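Tuesday, March 26, 2019

Up at six to get the early potatoes sorted before the rain. The soil on the Skistwood side is still too cold — I put my hand in and left it there a minute, and it ached. I'll give it another week. The shallots went in on Sunday and the birds have pulled up a whole row, so I pushed them back and laid netting over.

Walked round to the allotment office with the rent. It has gone up 20 pounds, which I paid without saying much. Hannelore Marti was in front of me and said plenty. She has had plot 69 for nine years and wants the water trough by the Prinlow gate mended before anybody asks her for more money. I agree with her. Last August it leaked all month and we carried cans from the far tap.

Soup for dinner, the last of the leeks. They had gone woody in the middle and I threw half of them on the heap. Sowed two trays of tomatoes in the afternoon and put them on the back bedroom sill, with the labels written in pencil this time.

Biljana Shehu rang in the evening about sharing a load of manure. Up to 355 pounds for the big trailer, and I think that is too dear. Told her I'd sleep on it.

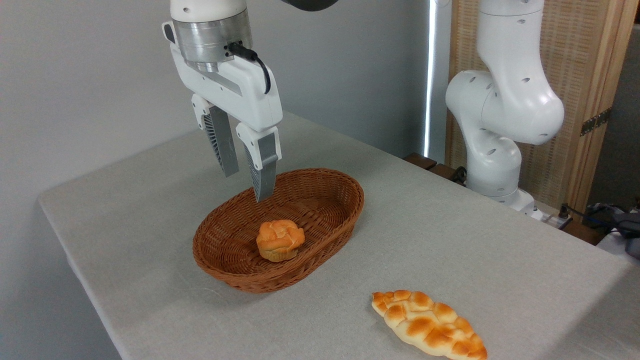 Doina Popescu: We paid far less than that for ours last spring. Ask at the stables first, and get it well rotted or your potatoes will suffer for it.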